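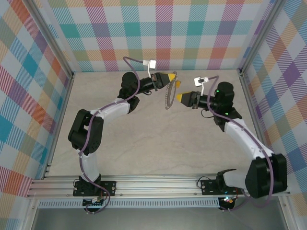 Two arms, one ring of gray beads, at the Cevska bench.

Sharing a Bench With a Two-Arm Cell
Posted 10/2/18

At Durnevik we string and finish bead jewelry, and I love how much our bench work has changed with the arms! If your shop is getting a pair, here is how we fit them into a normal shift.

1. Pick one dull job first. We chose passing finished loops from one side to the other for checking. People used to do it by hand between other tasks, and it broke up their stringing time.

2. Let the stringers teach it. They know how a loop hangs and where it snags, so they led the setup (the programmers took notes, which was fun to watch). Plan on 20 practice passes before you change anything.

3. Clear the floor panel. Only the piece being handled goes in. Spare loops wait in a tray outside the enclosure.

4. Look at the cables. Both camera cables run back along the arms and need slack at the elbow and shoulder. Tug gently on each clip at the start of the shift.

5. Start slow, with 2 people present. One watches the grippers, the other stays by the stop button. Swap halfway through so everyone learns both.

6. Write down every drop. We use a plain Trillura notebook. Our first full day had 57 clean passes out of 58, and the stringers spotted the cause of the miss before I did.

The best part for us is the new work. Two stringers now run the cell in turns and spend the rest of their day on the Cheema line, the fiddly pieces they always wanted more time for. Put the turns on the wall schedule early, and pay the training hours as regular hours.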